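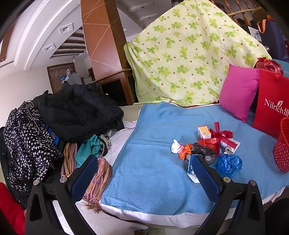
4.3 Failures during the tidying task

The tidying task was the most difficult of our tests, and most of the failures we report in this paper come from it. The operator had to pick up small household items from a soft surface with the hand-held gripper and put them into a container. The policy was then trained on these recordings and run on the arm at our Limsakul site. We describe the failures in the order of how serious we judged them, and not in the order in which they happened.

The most serious failure was a double grasp. The gripper closed on a plastic bag and at the same time on the cloth under it. When the arm lifted, the cloth came up together with the bag and the other items slid toward the edge of the bed. The force limit did not stop the motion, as a cloth gives very little resistance until it is fully stretched. In one run the arm pulled for up to 6 seconds before Daranee Thongsuk pressed the stop button. No person was hurt, but one joint pin of the left finger was bent and the finger had to be replaced.

We first believed that the error was in the depth estimate. After we looked at the recordings again in September, we changed our opinion. Crumpled bags have no stable shape. They are shiny, some are translucent, and the lower border of such a bag is hard to separate from the fabric on which it lies. In Figure 6 the same difficulty appears in another form. A large red item overlaps a cloth with a clover print, and a red mesh basket stands close to it. A light blue color is visible through the holes of the basket, so that the segmentation model often gave the basket wall and the blue surface one common label. The small carton in the basket was then treated as if it was lying outside.

This second failure, which we call the rim collision, was found in 3 runs. The fingers went down to the carton in a straight line and the right finger struck the basket rim from above. The controller understood the contact as a successful touch and began to close. Tiruwork Alemayehu repeated the motion by hand with the Fomholm gripper and could produce the same wrong signal at each attempt. The motor current at the rim and the motor current at a stiff carton are too similar to be separated by a fixed threshold.

Figure 6. Hand-held gripper above mixed household items, with the mesh basket at the lower right. The right finger extends across the basket opening.

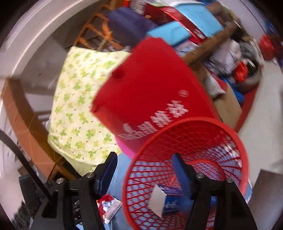
4.4 Changes to the controller

We made 2 changes after these failures. First, the lift is now divided into a short test lift and a full lift. If the area around the grasped item moves together with it during the test lift, the fingers open and the arm goes back to the waiting position. Second, the contact signal is accepted only when the finger opening agrees with the expected width of the item. A touch on the rim with fully open fingers is therefore rejected.

With both changes the double grasp did not occur again in our tests at Limsakul. The rim collision still occurred when the basket was leaning, and for this case we do not have a solution yet. Until it is found, the arm runs at reduced speed near any container, and one person stays at the stop button during the whole run.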